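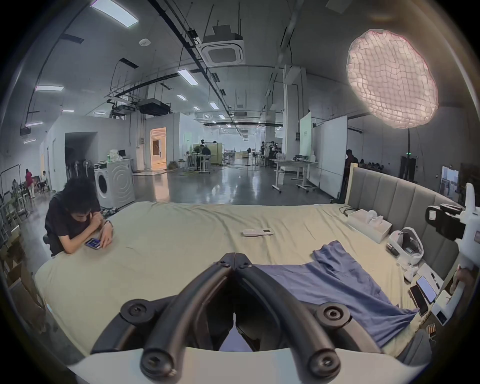 La cama con la sábana beige y el mando blanco encima.

De: Hema Rodrigues
Fecha: 05/07/2018
Asunto: Re: Certamen Miss Trastden, biografías de las candidatas

Hola a todos:

> ¿Alguien sabe si la ganadora de mayo tiene novio?
> En la ficha no pone nada y me la piden
> los de la revista Husto con 50 palabras.

Pues dales 50 palabras sobre otra cosa. La chica estudia topografía, mide lo que mide y quedó primera entre 11 finalistas, que ya da para un párrafo. De su vida sentimental sé lo mismo que de la del jurado, y con la del jurado me sobra.

De paso: en la web sigue puesto que desfiló para Ketilsson. Fue para Varkon, y me han escrito los dos, uno más contento que el otro. También hay 3 fichas con la misma afición («viajar y la repostería»), copiada con la misma falta de ortografía. Que alguien lo corrija antes de que salga el programa impreso.

La banda la tengo yo, planchada.

Hema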